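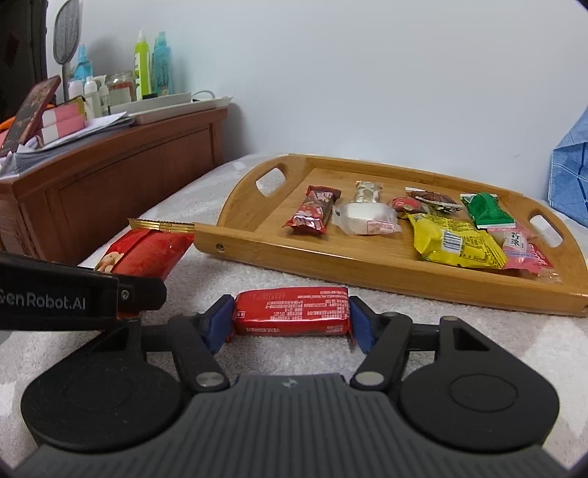 A snack in a red wrapper and a bamboo serving tray.

Remembering Magdolna Szénási

Members will be sorry to learn of the death of Magdolna Szénási, who served the Kidero Residents' Society as secretary and later as editor of this newsletter. She was 90.

Magdolna trained as a bookkeeper and spent most of her working life at Delić, the printing firm on the canal road, where she kept the wages ledger and met her husband. Colleagues from those years recall that she checked every column twice and expected others to do the same. After her retirement she took on the Society's minutes, which she continued to write by hand until the move to the present office.

She is survived by her daughter, Danica Yordanov, by 2 grandchildren, and by her sister-in-law. The family wishes to thank the nursing staff at Odel House for their care during her last months.

A memorial gathering will be held in the Rendeo Room on a Tuesday in November, beginning at 2 p.m. The date will be confirmed by letter. Boris Pavlović will speak on behalf of the Society and Lorraine Sowerby will read two of Magdolna's own editorials, including the one on the footbridge. Those attending are asked to use the side entrance, as the front steps are under repair.

The family has requested no flowers. Donations may be made to the Society's library fund, which Magdolna opened with a gift of 540 books on local history. The fund stands at present a little short of the 1,000 pounds needed for new shelving in the reading room.
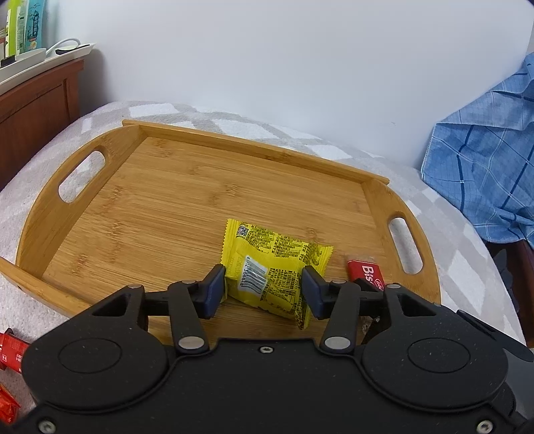
May members contribute a written memory if they are unable to attend?
Written memories are welcome from anyone who knew Magdolna and should be sent to Eleni Dervishi at the Society office by the end of October. They will be bound in one volume and given to the family, and a second copy will be kept in the library.

Members who hold photographs of Magdolna at Society events are also invited to lend them for copying. Please write your name and address on the envelope so that originals can be returned.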